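Equipment planning: progress report to the Calen Fund
Prepared by Finbarr Dunne, Trudham
Period covered: July to October

1. Where we are

The first arm has been on the bench since July and is in use most working days. The grant allows for a second arm, spare parts and a better bench. The main job this period was to decide what to order and when. We have two quotes in hand for the arm, one for the bench, and a draft parts list. We have not placed the order for the second arm and do not plan to until the points in section 3 are settled.

2. Hours and wear

The arm ran for 168 hours in the period. We lost 2 working days to faults, both caused by the cable at the wrist. The supplier replaced it under warranty the first time. The second time we paid for the part ourselves, as the warranty does not cover a cable that has been rerouted, and we had rerouted it. We have gone back to the standard routing.

Gripper fingers are wearing faster than we budgeted for. The original budget had one spare pair for the year. We have used that pair already and would like to move to three.

3. Second arm

Okeke and Clidetti have both quoted. Okeke is cheaper on the arm itself but charges separately for the controller and for installation. Clidetti's price includes both, with a longer wait for delivery. With everything added in, the difference between them is small, and the choice comes down to support. Okeke will answer a fault report within 48 hours. Clidetti has not yet put a figure in writing and I have asked them twice.

Both firms want 70 per cent of the price with the order. Our purchasing rules set a lower limit for payment in advance, so we need either a staged payment or a letter from the Fund agreeing to the exception. A draft letter is attached for your comments.

4. Bench and objects

The practice set is the cheapest line in the budget and the one we underestimated most. We began with toy food and plates, and the range has to cover flat, round and awkward shapes if the tests are to be of any use to us. A strawberry and an orange slice sit at the small end of it, and a ketchup bottle on a black tray with a wire handle at the large end. I would like to raise this line slightly and take the money from travel, where we are under budget.

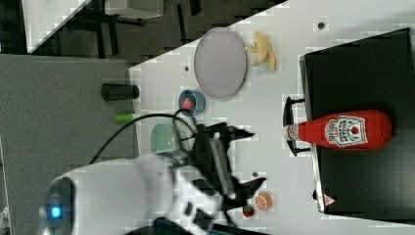
Bench space is the other limit on what we can buy. Two arms cannot share the present table safely, and the layout we use now shows why: one arm reaching in from the side, with the plates, the tray and the bottle set out, takes up much of the white top. The new bench should be deeper and fixed to the floor. The quote covers delivery but leaves out fixing, and estates have been asked for a price.

5. Decisions needed

Approval to move money from travel to the practice set.
Approval of three spare pairs of gripper fingers.
A view on the advance payment letter.

If these reach us before the end of November we can order the bench straight away and the arm once Clidetti have replied.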